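Week 5: Repeating patterns in printed wallcoverings

Reading before the seminar: the Norkier handout, first half only. Bring a ruler and tracing paper.

A repeat is the smallest piece of a design that can be laid edge to edge to cover a wall. In block printing its size was set by the block, and the block by what a printer could lift. Large designs needed several blocks for each colour, so a rich pattern cost far more than a plain one. Roller printing changed this. The height of the repeat now depended on the distance round the roller, and small motifs became common in cheaper papers.

Two terms to learn:

- **Straight match** – the motif meets its neighbour at the same height on every strip.
- **Drop match** – each strip is moved down, usually by half a repeat. 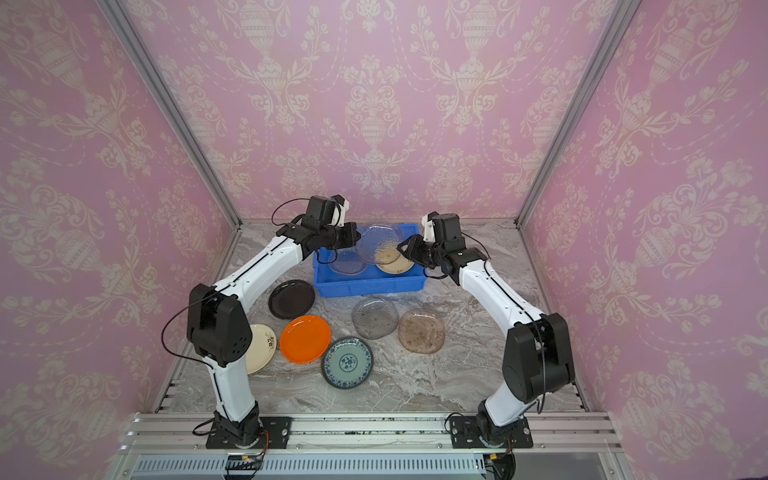

Damask patterns come from woven silk, where the figure and the ground are told apart by the weave and may share one colour. Paper can't do this, so printers used two close shades, or flock on a flat ground. Urns, garlands and scrolling leaves were all borrowed from cloth and carried on in paper long after the silks themselves had become rare in ordinary houses.

When you measure a repeat, pick one clear point, such as a leaf tip, and find the next place it appears directly above. Do the same sideways. Write both figures down before you start to draw.

Coursework: one traced repeat with 201 to 250 words of notes, handed to Elfriede Imhof in room 31. The Ormsby sample books can be used in the library but not borrowed.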